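Two Arms, One Pillow: An Open Day at Simden

The Simden test hall opens to outside visitors twice a year. On 14/04/2021 the doors were unlocked at nine, and the first group was given safety glasses, a floor plan and a short talk on where to stand. Danuta Kalinowski, who runs the cell program, kept the talk to 4 minutes. Most of it concerned the yellow line.

Simden builds two-arm cells for handling household goods: returns sorting, laundry, light packing. The parts in question are soft, or hollow, or both, and they change shape when touched. Conventional pick-and-place depends on a part having a known outline. A pillow has no fixed outline. The same pillow set down twice gives two different grasp problems, and the software has to treat it that way.

The cells are small. Each has a pair of arms facing inward across a shared floor, mounted on a common plate so that their positions relative to each other stay constant. Kirstin Haldane, the mechanical lead, regards the plate as the most important component in the design. An earlier version used separate mounts, and the calibration drifted enough over a shift to make handovers between grippers unreliable. With the single plate, the cell is recalibrated once every 15 days.

Cable routing took longer to settle. The wiring runs along the outside of the links and is tied at intervals, with slack left at the elbow. Internal routing was tried and dropped, as replacing one damaged lead meant taking the whole arm apart. Haldane's technicians can now change an external cable in some 66 minutes, including the check run afterward.
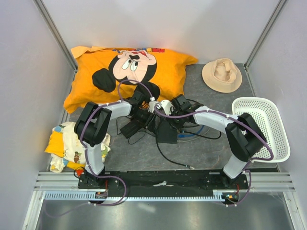

Why use two arms when one is cheaper?

A single gripper can lift a soft item but cannot control its far edge. Folding, spreading and bagging all require two contact points that move independently, and the second arm costs less than the fixtures needed to replace it.

The objects used in testing are ordinary. A pillow with Mickey Mouse on it, a bucket hat and a perforated plastic basket are typical of the stock, along with printed fabric in various states of folding. Anatole Tanguy, who maintains the object list, buys most of it from discount stores. His main requirement is variety in stiffness. A hat brim holds its shape while the crown collapses, so one item supplies two different problems. Printed surfaces are useful for a separate reason: they give the vision system features to track when the outline is changing.

Control software comes from Covar, a neighboring firm, and was demonstrated by Khadija Shawky on a wall screen. The planner checks both arms against each other before every move and holds one back if their paths come too close. Visitors asked about speed. Shawky's answer was that the arms are run well below their rated limit during trials and that cycle time is not being optimized this year.

Hrvoje Atanasov, visiting from the packaging company Karabulut, wanted to know about gripper wear. The finger pads are a stocked part and are replaced on inspection. He asked for the inspection criteria in writing and was given a two-page sheet.

The afternoon session covered integration with conveyors and was attended mostly by plant engineers. Simden expects to install its first pair of cells at the Zanlow returns center in May, with its own staff on site for the initial shifts. Applications for the next open day go through the front office, and groups are limited to what the hall can hold behind the line.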